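January 30, 2022

Sunday, and I am at the kitchen table with the laptop, doing homework for a job I have had for 7 years. Momden wants everybody on prep through the Clatevlow training module before February. I used to get paid to chop vegetables. Now I get paid to watch an arm think about it, and to fill in a box at the bottom when I have an opinion. My box holds 845 characters. I used them all on the greens.

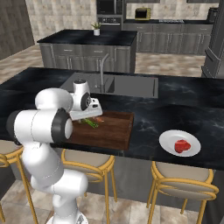

Module kitchen. Greens on the board, meat on the plate, more faucet than we will ever have.

Our own line has one sink with a bad handle and no bar stools whatsoever. I would like the yellow ones.

The new schedule has me down as "cell attendant," 26 hours, same rate. The two on early shift asked what happens to the other hours and were told that was a great question. My knives are still in the locker. I took them out Friday and sharpened them anyway, then cut up an onion for the staff soup, slowly, with an audience.

Quiz tomorrow. Still have to do laundry.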